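Kastmont releases Pleko teaching kit for dining room and waiting area cleanup

18th January

BROPHY – Kastmont today released Pleko, a kit that lets people without programming experience show a robot arm how to clear and tidy seating areas. The kit includes a hand-held gripper, a remote control station and the software that turns recorded demonstrations into training material for the arm.

Pleko is meant for places with booths, benches and small tables, such as cafes, staff lunch rooms and waiting areas. Customers can order it now. Deliveries start with sites that took part in the trial program.

Kastmont began the trial in August with staff from its Brophy workshop and from Plitadent, a dental supply company that has its offices and staff lunch room in the same town. Over the course of the trial, 47 people recorded 2597 demonstrations. Of those, 744 were done by remote control and the rest by hand.

"Most of the people who recorded for us clean or serve food for a living," said Afroza Talukder, who leads the Pleko project at Kastmont. "They know how to clear a bench. We needed a way for them to show it without having to sit through a week of classes first."

Two ways to show a task

In the first method, the person holds the gripper and does the job with it directly. The gripper has two parallel fingers that open and close with a trigger, and they are the same shape as the fingers on the arm. A small camera mounted close to the fingers records what is in front of them. The software stores the camera view together with the movement of the gripper and how far the fingers are open.

In the second method, the person sits or stands at the control station and moves the arm from there. A pair of handles controls position and grip, and a screen shows the view from the arm's own camera. This is slower than working by hand, but the recording comes from the arm itself, including its reach and its speed limits.

Kastmont recommends starting by hand and then adding remote control sessions for the parts of a job the arm has trouble with. In the trial, these were mostly pickups close to a backrest and anything under a table.

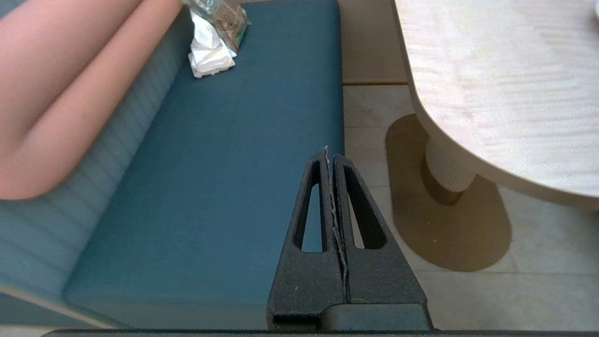 Gripper with fingers closed beside a bench seat. A crumpled package lies farther along the cushion.

Soft seating was chosen as the first subject for the kit after early customers asked for it. Wrappers, napkins and bags change shape when they are gripped, and a padded seat gives way if the fingers press down on it. A set of fixed instructions written for one wrapper is of little use for the next. The demonstrations cover many kinds of litter in many positions, and the arm learns from the whole collection.

Table bases were another common problem. A pedestal table leaves more open floor than one with four legs, but its base plate still takes up space where the arm may need to reach. People recording demonstrations are asked to work around furniture the way they normally would and to leave it where it stands.

How a session works

A session in the trial lasted 20 minutes, followed by a break. The person picked a task from a list on a tablet, such as "wrapper from seat to bin" or "straighten cushion," set out the items and started recording. Each demonstration began with the fingers closed and ended when the item had been let go. If something went wrong, the person could mark the recording as a miss and carry on with the next one.

Misses are kept and labeled. The software uses them separately from the good recordings, mainly to help the arm recognize when it has failed to pick something up so that it can try again.

After a session, the recordings are checked automatically for gaps in the camera view and for movements too fast for the arm to repeat. Recordings that fail the check are listed with the reason, and the person can decide whether to record them again. New users in the trial usually moved too fast on the first day. The tablet now shows a speed bar during practice runs, a change suggested by Plitadent's lunch room staff.

Finger wear

The finger pads are the part that wears fastest, particularly where the two fingers meet. Replacement pads are included with every kit and can be changed with a single screwdriver. Kastmont advises checking the pads at the start of each day and changing the set on the hand-held gripper and the set on the arm at the same time. Recordings made with one type of pad do not carry over as well to an arm fitted with another.

"People ask about the software, and then they ask about the pads," Talukder said. "The pads come up more often once they have been using it for a while."

Privacy

The camera faces forward along the fingers and does not record sound. Sites are asked to record only when seating areas are closed to guests. Recordings are stored on a computer at the site and are sent to Kastmont only if the customer agrees in writing. Customers who choose to share recordings can withdraw them later by contacting the support desk.

What the kit includes

Each Pleko kit comes with one hand-held gripper, two batteries and a charger, a tablet, the control station with handles and screen, a site computer with the software installed, and four sets of replacement finger pads. The robot arm is sold separately. Customers who already own a Kastmont arm can use it with the kit after a software update.

Training for new sites takes one day and is held either at the customer's location or at the Brophy workshop. It covers recording by hand, remote control, pad changes and basic checks of the arm. A printed guide is supplied in English and Spanish.

Kastmont plans to add task lists for counters and serving carts next. Sites that would like to take part in recording for those tasks can sign up through the Pleko support desk.

About Kastmont

Kastmont makes robot arms, grippers and teaching equipment for service businesses. Its workshop and main office are in Brophy.

Press contact

Afroza Talukder, Pleko project, Kastmont, Brophy
Product photos and a data sheet are available on request.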